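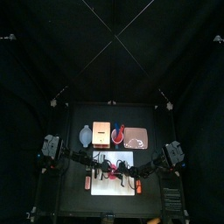 I've had the Renberg folding dish rack on my counter since June, and I like it so much that I've started bringing it up at dinner parties, so I may as well write it all down.

Some background. We live in a rental with a tiny kitchen and no dishwasher. Before this I owned 2 racks: a plastic one that grew a pink film in the corners no matter how I scrubbed it, and a Storkosia wire rack that looked great for a month and then started leaving rust marks on the counter (the landlord noticed, of course). The Renberg is stainless steel with rubber feet, and so far there isn't a spot of rust on it anywhere, even at the welds.

It holds 12 dinner plates standing up. I was doubtful, since ours are those thick stoneware ones from Iordache that don't fit in anything, but the slots are wide and they lean back nicely without knocking into each other. Bowls go along the front. Mugs hang off the side rail, and that rail is my favorite thing about the whole rack! I get the entire flat part back for pots.

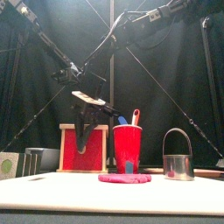
The drip tray slides out from the short end, so if your sink is on the long side you'll want to measure first. Mine had to be turned sideways, and it took me a week to get used to reaching across for the forks. The spout swivels, though, and once it's pointed at the sink the water really does run off. With the old one I was always tipping a tray of cloudy water and getting half of it on my socks.

Folding it up is quick. Lift the middle bar, push the sides in, and it goes flat enough to slide between the fridge and the wall. The hinge was stiff at first and squeaked badly. A drop of mineral oil fixed that.

What don't I like? The cutlery cup is too shallow, and long spoons tip right out of it. I swapped in a taller one from Jalanero that hooks over the same rail, and it fits like it was made for it. Also, wine glasses are wobbly in here. I still dry those by hand on a towel, same as before.

Cleaning is easy. The tray gets a rinse every couple of days and a soak in white vinegar when the hard water starts to show (ours is terrible). The rack itself just gets wiped down.

I'd buy it again, and I'm getting one for my sister, whose kitchen is even smaller than mine. If you can find it in the wider size and have the room, get that one.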